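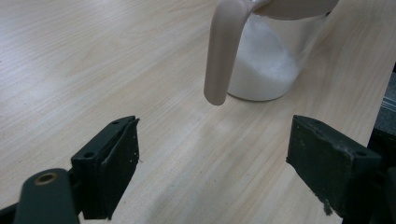

Sugar, on the table since opening time.

Tables of Rullville, page 9
Posted March 12, 2018

The dining room at the Gwynne Street lunch counter opened in 1973 and has been about to close ever since. I have eaten there more than 200 times, mostly the soup, and it occurred to me over the winter that I could describe every tabletop in the place and not one of the ceilings. So this page of the gallery stays at table height.

The sugar dispenser at the top is clear glass with a beige lid and a handle to match. The handle comes down the side and stops just short of the table, like a guest who isn't sure about staying. The sugar reaches about halfway and lies at a slope, a hill I have studied through many slow lunches.

The table under it is pale wood with a fine straight grain. It replaced a green one that rocked. Regulars had spent years perfecting a fold of napkin for the short leg, and I am told there was grumbling when the skill went out of use.

A word on the beige. The owners ordered their dispensers from a catalog put out by Brorkero, a supply house in Wakthorpe, which offered red, black and what it called Oatmeal. The red was 46 cents more. You can guess how the meeting went.

Salt and pepper have a page to themselves, as does the napkin holder - it got more mail than anything else I've put up, most of it from one household. Ketchup is coming in September, when the counter reopens after its summer break. Visitors who own an older Rullville sugar pourer, the kind with the metal flap, are welcome to write in. Please don't send the sugar.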